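What We Bought, What We Nearly Bought, and the Plates
A gallery from the Widmont kitchen automation budget

Every equipment plan begins with a tidy spreadsheet and a person who believes in it. At Widmont that person was me. I had a column for the arm, a column for the gripper and a column called Other, into which I put a small and optimistic number. The column called Other now has its own tab.

The job, for anyone who has wandered in from the catering pages, is handling plates. We run the canteen kitchens and the wash-up, and we wanted to know what it would cost to have an arm do the dull part: pick up a plate, put it in the rack, pick up the next one. The suppliers all had a video of this. In the videos the plates were white, identical and apparently made for the purpose. Our plates come out of a cupboard that has been filled by many hands over many years, and no two of those hands shopped in the same place.

So the first rule of the budget was that nothing would be signed off on the strength of white plates. Bring the gripper, we said, and we'll bring the crockery. Two of the three firms we wrote to agreed straight away. The third sent us another video. 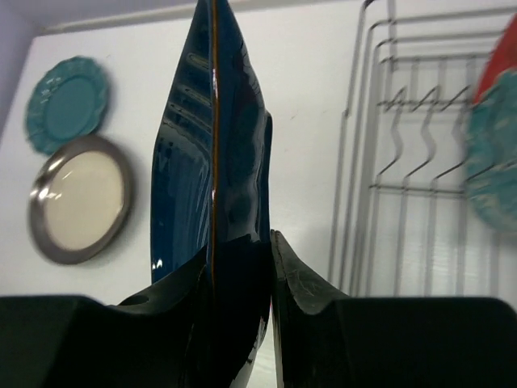 Glossy blue plate, held on edge between the jaws. The silver-rimmed one is waiting its turn.

A plate on edge is a narrow thing to hold and a wide thing to hit something else with. This matters to the budget more than you might think. When we drew up the first list we priced the arm by reach and payload, like sensible people, and gave the fingers a single line at the bottom: "gripper, standard". A dinner plate weighs very little. Any arm on the list could lift a stack of them. The money goes on holding one of them by a glazed edge without dropping it or leaving a mark, and then finding a gap in a wire rack that was designed for somebody with thumbs.

The Stimine quote had the cheapest arm and the dearest fingers. The Hukell quote was the other way about. Laid side by side they came to nearly the same total, which I'm sure was a coincidence. What separated them was the spares. Stimine wanted 349 pounds for a replacement pair of fingertips and suggested we keep a pair on the shelf. Hukell's tips were 85 pounds a pair and they suggested we keep several on the shelf, in a tone that made me ask how often they were expected to wear out. "It depends on the plates," they said. Everything depends on the plates.

If you are at the stage of writing your own list, these are the lines I left out the first time round and had to go back and beg for:

Spare fingertips, in whatever quantity the supplier suggests, plus one.
A mount for the wrist camera that doesn't foul the rack.
Crockery. You will break some, and the canteen will want it back.
A second rack of exactly the same pattern as the first. Ours was discontinued, and I would like to say I checked before we had built the trial around it.
Somebody's time. This is never on the quote and is always the largest figure.

The crockery line caused more argument than the arm. Finance took the view that a kitchen already owns plates. I took the view that it owns them until a machine is let near them. We settled on a modest sum for seconds and oddments from Rivas, the clearance place on the ring road, where you can get a very ugly plate for very little money. I recommend it. Buy the loud ones, the ruffled ones and anything with a metal rim, and if you find a colour that makes you wince then buy that too. A gripper that only copes with good taste is no use to a canteen.

I would also spend on variety before I spent on speed. Both suppliers offered us a faster package, with a bigger controller and a sticker to match. The upgrade was 3,377 pounds before tax. For that you get an arm that moves more briskly between mistakes. We put it in the second-year column, which is where I keep things I don't intend to buy but don't want to discuss.
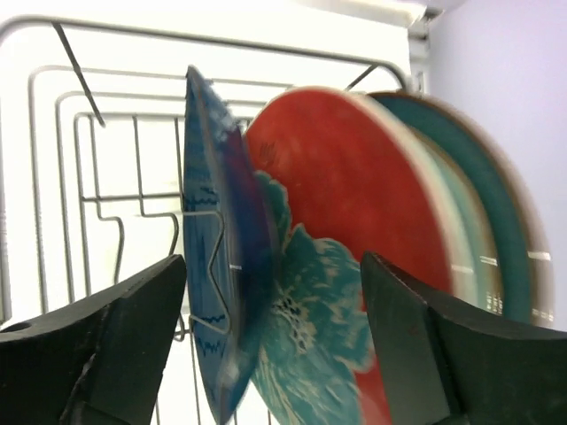

Racks deserve a paragraph of their own, and in the first version of the plan they didn't get so much as a cell. We had thought of the rack as part of the kitchen and the arm as part of the project, and it took a fair bit of trial time before we admitted that the two had met. The spacing of the wires decides how far each plate leans. The lean decides where the fingers have to go in. Where the fingers have to go in decides how thick they can be, and that takes you back to the gripper line and the catalogue you thought you had finished with.

Stimine's answer was to sell us a rack. It's a beautiful rack, with wide straight slots and a price that suggests it was knitted by hand. It also holds fewer plates than the one we have, so the wash-up would need more loads to get through a lunch, and more loads means more water, more hours and another conversation with finance. Hukell's answer was slimmer fingers, at no charge, if we were prepared to wait until February. We were prepared to wait. Waiting is the one thing in public-sector purchasing that comes out of nobody's budget.

A few other notes from the trial, in no order.

Ask for the loan agreement in writing before the van arrives. Ours said the kit was insured while in our care. It didn't say who decided what care was.

Ask what the service contract covers. One of ours covered the arm, the controller and the cable between them, and stopped short of the fingers, those being "consumable". A part that does all the touching is going to be the part that wears, so that was a contract for everything we were least likely to need.

Count the sockets. I know.

Do the trial in the kitchen if you possibly can. A quiet bench tells you what the arm can manage on a quiet bench. At half past one, with lunch coming back and the dishwasher door open where the base of the arm was supposed to go, you learn a good deal about floor plans.

And leave the contingency alone. Ours was raided for a better stand in the first month, and the stand is excellent, very solid, and the reason we couldn't afford the spare rack.

Where that leaves the plan: Hukell arm, Hukell fingers of the slimmer sort, three pairs of spare tips, our own rack for as long as it lasts, and a box of Rivas plates under the bench with a label asking people not to eat off them. The revised spreadsheet goes up for approval with the tab called Other moved to the front, renamed Fittings and Sundries. It looks much smaller in a serif font.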